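Kadeck Hoops Board > Pro Talk > Veterans, buyouts and retirements

Thread: Is Aubert really done, or is this another summer rumor?

fleury_faithful wrote:
Good morning everybody, and sorry in advance because I can never keep these short. The Selden paper has a piece up saying Gilles Aubert and the club have agreed to part ways with a year left on his deal, and that he'll probably hang them up. I've had season tickets through most of his run and I had to go sit on the porch with my coffee for a while. He was the first player my daughter ever picked as her own favorite (she liked his socks), and she's in college now! Does anyone know if he gets his full money, or does he have to give some back?

postup_potness wrote:
Oh, I feel this one. In a buyout the two sides agree on a number, and the player usually takes a little less to be free to go where he likes. We won't know his number until somebody leaks it. I do want to gently push back on the "he's done" part, though. He still moves his feet well on defense and he played 88 games over the last two seasons with that knee. A contender could use 12 minutes a night from him, easy.

bench_mob_ray wrote:
I love the man, but I watched those games too, and by December he was a step behind every pick and roll. You can't hide a center like that in the playoffs. Let him go out as a Selden player, give him a night, hang the jersey and let us all have a good cry. I don't want to see him in somebody else's warmups for 3 weeks.

postup_potness wrote:
Ray, you said the same thing two years ago and then he had that series against Fleury! I'm only saying it should be his call.

bench_mob_ray wrote:
Fair enough, I did say that, and I was wrong for one series. I'd still rather remember that series than whatever comes next.

maelys_fan_88 wrote:
Can I put in a word for Maëlys Bouvier while we're all here? She coached him as a teenager at the Potness club, and she told the radio he used to stay after practice and take 200 hook shots with each hand, which is 400 before anybody could lock up the gym. I think somebody who loves it that much has a hard time stopping. My guess is he coaches within a year, and I'd be tickled if it was here.

fleury_faithful wrote:
I hadn't heard that story and now I'm going to be a mess all over again. Thank you for it. Ray, I think I'm closer to your side, but if he signs somewhere else I know I'll stay up late to watch, even for the bad games. If anyone hears about a ticket sale for a farewell night, please post it in this thread. I'd like to get four seats together.

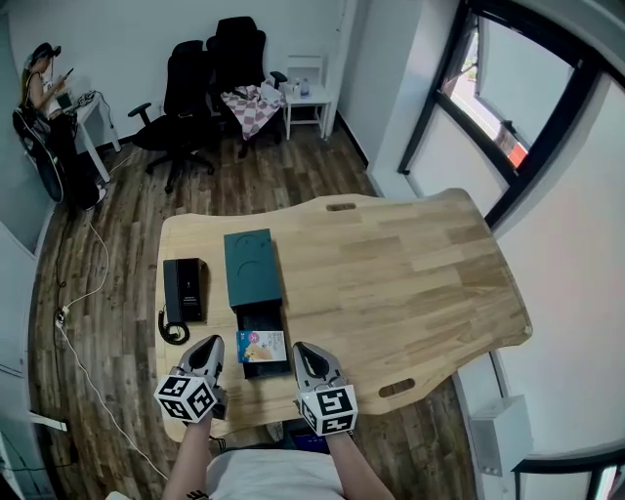
More threads in Veterans, buyouts and retirements
Which numbers should Selden retire next?
Best backup centers still without a team
Your favorite Aubert game, any season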